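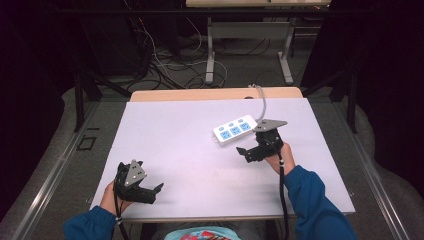 4 Setting up the power strip on the worktable

4.1 Before you start

Read this section before you plug anything into the strip. It applies to the three-socket desk strip supplied with the Estlow worktable set. If you have the clamp-on strip from the Fadero range, go to section 6.

You will need:
– the power strip
– the white table board
– a dry cloth
– two cable ties (in the bag with the spare feet)

CAUTION: Do not plug the strip into another extension lead. Plug it straight into a wall socket or a fixed floor socket.

CAUTION: Do not use the strip if the cord is cut, crushed or discoloured. Contact Turkach and quote part number 2035.

4.2 Placing the board

1. Clear the tabletop and wipe it with the dry cloth.
2. Lay the board flat on the table. Leave a strip of bare wood showing along the back, at least 50 mm wide.
3. Press down on each corner in turn. If the board rocks, lift it and check for crumbs or screws underneath.

Note: The board is not fixed to the table. Do not lean on a corner that sticks out past the table edge.

4.3 Placing the strip

1. Put the strip on the board with the sockets facing up.
2. Turn it so that the cord leaves towards the back of the table. The strip can sit at an angle if that gives the cord an easier bend.
3. Run the cord over the back edge and down to the floor. Do not pull it tight – leave enough slack to move the strip by a hand's width.
4. Check that no table leg or chair is standing on the cord.
5. Plug the cord into the wall or floor socket and switch that socket on.

Note: On carpet, keep the cord against the wall where you can. Do not run it under the carpet.

4.4 Using the sockets

Each socket has its own button. The buttons are in a row beside the sockets, in the same order.

1. Make sure the button for the socket you want is off.
2. Push the plug fully home. Hold the strip steady with your other hand.
3. Press the button to switch the socket on.
4. To remove a plug, switch off its button first. Hold the plug itself and pull straight up. Never pull on the cord.

CAUTION: Keep drinks off the board while the strip is live. If liquid gets into a socket, switch off at the wall before you touch the strip.

4.5 Tidying the cables

1. Gather any spare cord below the table into a loose loop, no tighter than 79 mm across.
2. Fasten the loop with a cable tie. Do not wind the cord around a table leg.
3. Keep other cables clear of the strip's cord, so that you can tell which one to unplug.

If a socket does not come on, see fault 227 in the Khoo parts and faults list at the back of this guide.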